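Handheld demos vs. teleop for bin sorting
Forum > Manipulation > Data

stutico_rt
We have 328 teleop episodes for sorting into a divided cart. Each takes roughly 30 seconds. Is it worth switching to handheld grippers?

Ruba Twal
Yes. We did. Two grippers, one in each hand, marker cube on each for pose. Our cart is stainless with thin steel partitions, and the items are mixed: cup, sponge, small book, plastic bag.

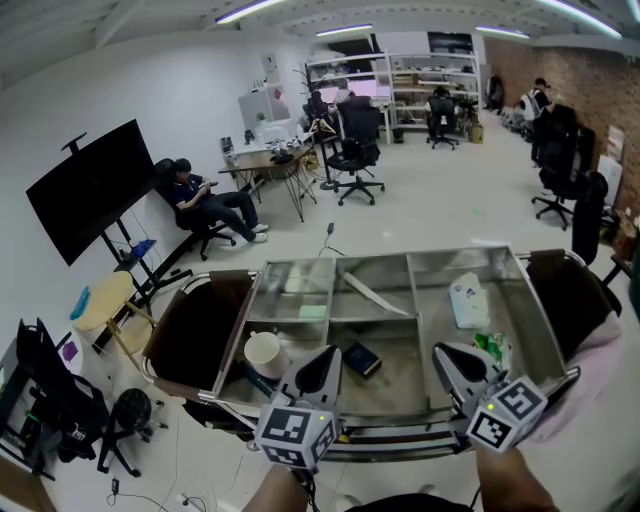

Thin items need the most demos. Approach along the partition, close, lift straight up. Keep both cubes facing a camera.

wunitz12
Disagree. By hand you reach wrist angles the arm can't. We threw out 12 of our first 30 for joint limits.

Ruba Twal
Run the IK check the same afternoon, then redo the failures. Still faster than teleop for us.

wunitz12
For free space, sure. For contact with the partitions I'd keep teleop.

stutico_rt
Will try 30 by hand on the sponge first and compare.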